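Open Day Safety Inspection: Robot Demonstration Hall
Erkine Automation Workshop, Building 5

Date of inspection: 27 October 2021
Inspected by: Emiliano Cortés
Accompanied by: Tiburcio Cuautle (demonstrations)
Copy to: front desk, Hinojosa Electrical

Marks used: OK = acceptable as found. FIX = must be corrected before doors open. WATCH = acceptable, but check again during the day. N/A = does not apply.

Section 1. Entrance and visitor route

1.1 Main doors open fully and stay open on their catches. OK

1.2 Emergency exit by the paint store unlocked from inside. OK
Comment: Stiff on the first push. Opens with one hand after that. Hinge oiled while I was there.

1.3 Route marked on the floor from the desk to the demonstration hall. FIX
Comment: Tape has lifted at the turn by the coat racks and is a trip hazard. Replace the whole strip. Do not patch it.

1.4 Route wide enough for a wheelchair. OK
Comment: Only after the Stitholm display stand was moved back against the wall. It must stay there. The stand builders like to pull it forward so people can see both sides.

1.5 Sign-in sheet and visitor badges at desk. OK

1.6 Closed-toe shoes notice posted. WATCH
Comment: Posted, but behind the door when the door is open. A second copy goes on the desk.

Section 2. Live arm cell (Fodeo pick and place demonstration)

2.1 Fence panels fixed and not loose at the feet. OK

2.2 Gate interlock stops the arm. OK
Comment: Tried three times with the arm moving at demonstration speed. Stopped each time and did not restart when the gate was closed. Restart needs the button on the panel, as it should.

2.3 Emergency stops tested, all stations. FIX
Comment: The one on the operator's desk and the one on the fence both work. The pendant stop works but the label has worn off. New label needed.

2.4 Visitor line on the floor at least 600 mm from the fence. OK
Comment: Measured at both ends and at the middle.

2.5 Arm running the reduced speed program. OK
Comment: Tiburcio has locked the program selection and is keeping the key. If he goes to lunch the key goes with him and the arm stays off.

2.6 Air line to the gripper secured and free of leaks. WATCH
Comment: No leak heard. One clip is an old type that I don't care for. Fine for a day.

2.7 Loose parts kept out of reach of visitors. OK
Comment: Foam blocks only in the tray. The steel samples are in the cupboard.

Section 3. Simulation station

This station lets visitors drive a simulated arm through a furnished room and watch the view from the wrist on a large screen. There is no moving machinery, so most of what follows is about the furniture, the cables and what people see when they sit down.

3.1 Simulator disconnected from the live arm. OK
Comment: Network cable to the Fodeo cell is unplugged at the wall and the socket is taped over. I asked for this to be physical. A setting in the software is not enough with visitors at the controls.

3.2 Wrist view starts up and shows the gripper. OK
Comment: Both fingers visible, nothing held between them. With the view tipped upward like this the walls give very little to go by, and the framed picture is the best landmark in it. Demonstrators should point it out to first-time drivers.
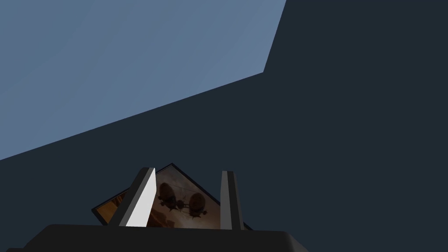
Item 3.2. Wrist view in the simulator, gripper open, framed picture behind the fingers.

3.3 Reset button returns the arm to its start position. OK
Comment: Works from any position I could get it into. It should be pressed between visitors. A person who sits down to a tilted view has trouble telling which way is up, and two of our own staff asked for a break during the trial run.

3.4 Motion discomfort notice posted at the station. FIX
Comment: Missing. Wording agreed with Tiburcio: "The view on this screen moves quickly. Stop and look away if you feel unwell." Large type, at seated eye level.

3.5 Time at the controls limited. WATCH
Comment: Limit is 5 minutes per visitor. There is a kitchen timer on the desk. The demonstrator is to run it, not the visitor.

3.6 Chair stable, no casters. OK
Comment: The rolling chair has been taken away. Please don't bring it back.

3.7 Cables under the desk tied up and covered. FIX
Comment: Tied, not covered. The screen cable crosses where people put their feet. Cable cover is on the shelf in the store.

3.8 Hand controller cleaned between users. OK
Comment: Wipes on the desk, bin beside it.

Section 4. Electrical

4.1 Portable equipment tested and tagged. WATCH
Comment: All in date except the fan heater, which was last tested in April of the year before and has been taken out of use. It is in my office.

4.2 No extension leads plugged into other extension leads. FIX
Comment: Found one pair behind the Stitholm stand. Hinojosa will fit a longer single lead.

4.3 Panel 13 accessible. OK
Comment: Brochures had been stacked in front of it. Moved.

Section 5. Fire and first aid

5.1 Extinguishers in place and in date. OK

5.2 Hall occupancy. WATCH
Comment: Limit for the building is 262. We expect well under that in total, but they tend to arrive at once when a talk ends. The desk keeps the count with a hand clicker and stops entry if needed.

5.3 First aid kit stocked. FIX
Comment: Short of eyewash and medium dressings.

5.4 First aider named and on site all day. OK
Comment: Emiliano Cortés in the morning, Tiburcio Cuautle from noon. When Tiburcio is called to a first aid case, the live arm is stopped first.

Section 6. Staff briefing

6.1 Demonstrators know the stop procedure. OK
Comment: Each one pressed a stop and talked me through the restart.

6.2 Children accompanied at both stations. WATCH
Comment: A child may use the simulator with an adult beside the chair. Children are not to be lifted up to see over the fence.

6.3 Photography. N/A
Comment: Not a safety matter. No flash near the live cell, by request of the operators.

Items to close before opening: 1.3, 2.3, 3.4, 3.7, 4.2, 5.3.

Result: Conditional pass. The simulation station may not take visitors until 3.4 and 3.7 are signed off. The live arm may not run until the pendant label in 2.3 is replaced.

Signed: E. Cortés
Received: T. Cuautle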